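Open Day at Sturncombe

Sturncombe opens its workshops to visitors once a year, in February. I went with Naomi Nyamweya, who teaches shop at the same school I do, and we were there from 10 a.m. until a little after three. The drive took 49 minutes and the parking is free. You sign in at the front desk, get a paper badge and a map, and after that you can go where you like on the ground floor.

The molding room

We started here to get ahead of the tour group. Réka Juhász runs the room and gave a short talk on how plastic pellets become parts. She passed around a bag of rejects with short fills and burn marks. Naomi asked if schools could have some, and went home with a grocery bag full of them. The room is loud and you need to stand close to hear. Ear plugs are in a box on the left as you go in.

Hirkside hall

Hirkside is the newer building across the yard. Most of it is storage, but there was a display of old catalogs and a long table where kids could sort washers and bolts by size. Duyên Giáp was in charge of the table and had a chart on the wall with the best times. The fastest while we were there was 53 seconds, by a girl who looked maybe eight. I did it in almost twice that.

Lunch was soup and rolls in the canteen, $9. The line was long at noon and short by half past.

The fitting room

This was the part I had come for. Everything in the room is about putting small parts where they belong: pegs into holes, caps onto posts, plates onto boards. Tín Lâm showed us a tray of practice pieces and talked about clearance. A peg that is a hair too tight will jam if it goes in at a slight angle, and one that is too loose tells you nothing about how good your fitting is. He let us try a few by hand. I jammed my second one and he had to tap it out from behind.

The layout I liked best used a large white base board on a dark table, with white fixture plates and blue parts set out on it. Blue on white is easy to follow from the back of a group, even for a piece as small as a peg.

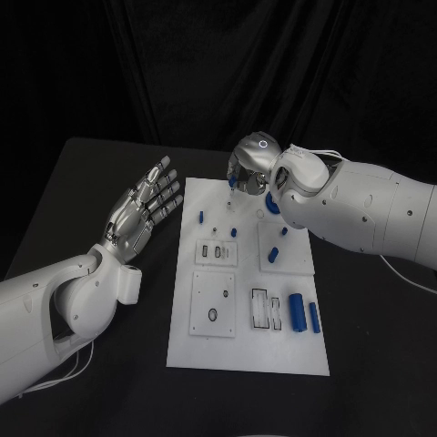

Getting there and practical notes

Take the second entrance, signed Drarnero, as the first is for trucks. The yard is gravel and was muddy near the gate. Closed shoes are required in the molding room and they do check. Duyên Lò at the front desk handles school groups and asked that teachers write to her before the fall term. We are planning to bring the ninth graders next year.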